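Notebook - adhesive shelf-life, April, entry 7

Carried on with the ageing series on the two water-based wood glues, Brana and Feng. Both had been in the unheated store since the autumn. Shear blocks were cut from the same beech plank as last time, planed the same morning, clamped overnight and pulled at 09:30.

Brana, fresh bottle: mean failure load 2076 N. Brana, stored bottle: 1597 N. Failure in the stored set was mostly along the glue line, with little wood fibre pulled out. The fresh set tore fibre on nearly every block.

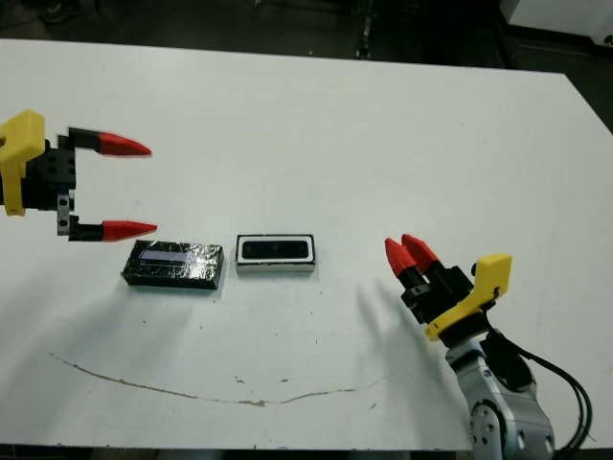 Anqi Ren thinks the drop has more to do with freezing than with age, and would like one bottle put through three freeze-thaw cycles before any more are opened. Agreed. Minimum temperature in the store was not logged over the winter, so the present data cannot separate the two. Logger to go on the top shelf, next to the solvents.

Feng was worse. The stored bottle had a skin and some grains that did not stir out. Strained it through a paint filter and went ahead. Mean 666 N, with wide scatter. Two blocks came apart while being loaded into the jig and are left out of the mean - noted on the sheet.
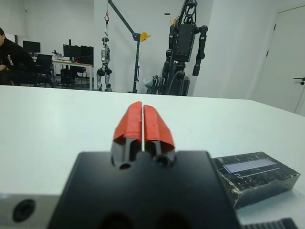 Yaqin Yin: I would not strain it. Once there are grains the polymer has already come out of suspension, and what goes through the filter is mostly water. Record it as spoiled and stop there.

Fair point. The Feng figure stays in the book but will not go in the summary table. Viscosity should have been checked first; the flow cup was still full of dried varnish from the Prisuvora job. It is now soaking in acetone.

Clamp pressure is the other weak spot. The screws were set by feel, and the squeeze-out was uneven between blocks 4 and 5.
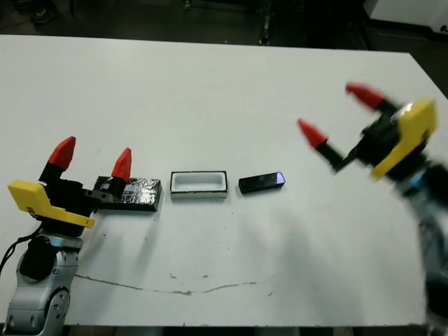

For the next set, use the torque driver at a fixed setting and write the setting on each block in pencil. Spread rate by weight, both faces. Balance needs levelling, it drifts when the extractor is on.

To order: beech, 7 lengths, quarter sawn if they have it. Filter cones. One more bottle of Brana from the same batch, if Jingyi can find the batch number on the old invoice.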